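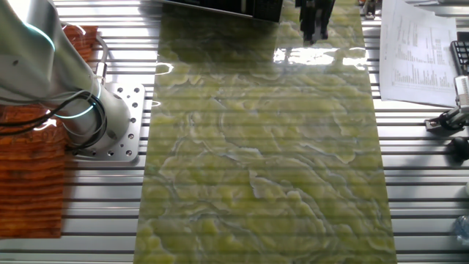

*Wood-grain pattern in rust and amber tones, on the panel at left.*

# Rinaldi Furniture Finishing: your questions

We receive many of the same questions by e-mail, so I have collected the answers on one page. If your question is missing, please write to us and I will add it. Adelmo Guerra

## What kind of furniture do you accept?

Tables, chairs, sideboards, dressers, bookcases and interior doors. We take solid wood and also veneer, if the veneer is still thick enough to be worked. We don't take upholstered pieces, outdoor decks, boats or pianos. For pianos there is a different skill and I would not want to learn it on yours.

## How do I know if my table is solid wood, veneer or a printed surface?

Look at the edge first. In solid wood the lines on the top usually continue over the end of the board and become small curved rings or short strokes. In veneer you may find a thin line where the top layer meets the core. A printed surface often repeats itself: the same knot comes back a bit further along, with exactly the same shape.

Colour does not help very much. An orange-brown tone can be cherry, it can be stained birch, or old varnish which became yellow over a pale wood. If you are not sure, send us three photos: the whole piece, one corner from close by, and the underside.

## Can you refinish a printed surface?

No. It can be cleaned, and small chips can be filled and coloured. When it is sanded, the pattern is gone and we cannot bring it back.

## How much does it cost?

We give a written price after we have seen the piece. A photo is enough for a first idea, but the final price is made in the shop, with the piece on the bench. For the deposit we ask one third. The rest is paid on pickup, by card or bank transfer.

If we open a joint and find damage that was not visible before, we stop and phone you. We don't continue on our own decision and then put it on the bill.

## How long do you need?

A chair with loose joints is normally ready in nine days. A full dining table takes longer, and in March we are always behind, as people want their tables back before the spring holidays. Please tell us at the beginning if you have a fixed date.

## What is the difference between oil and varnish?

Oil goes into the wood and leaves the surface more natural to the hand. It needs to be renewed, in a family kitchen perhaps every year, but you can do it by yourself with a cloth. Varnish makes a closed layer on top. It is better against water and wine, but a deep scratch in it is harder to hide, and often the full top must be done again.

For a desk I like oil. For a table where small children eat, I would choose varnish. My colleague Shafiq Mridha does not agree with me about the desk, so you can ask him for the other opinion.

## Can you match the colour of my other furniture?

Usually we come close. Bring a drawer, a shelf or a door from the other piece. A photo is not good enough for matching, as every telephone shows red and yellow differently. We prepare two samples on scrap of the same species and you look at them at home, in daylight and also in the evening with your own lamps.

New cherry next to old cherry is a special case. It will darken with the years, and we prefer to start a little lighter.

## There is a white ring from a hot cup. Do I need to bring the whole table?

Maybe not. A white ring is often only moisture in the finish and sometimes it disappears after a few days. A black ring has gone into the wood, and for this you need us. Please don't try with mayonnaise, toothpaste or cigarette ash. We then have to clean these away first.

## Do you pick up and deliver?

Yes, within Kadel and as far as Herkeck. Empty the drawers, please, and take off glass tops. If there are stairs, tell us how many floors and if the stairs make a turn.

## Where do I find you?

Unit 2, 1423 Jistance Road, Kadel. The entrance is on the parking side, and the bell is to the right of the grey door. If you come with a trailer, phone before, so we can move the van.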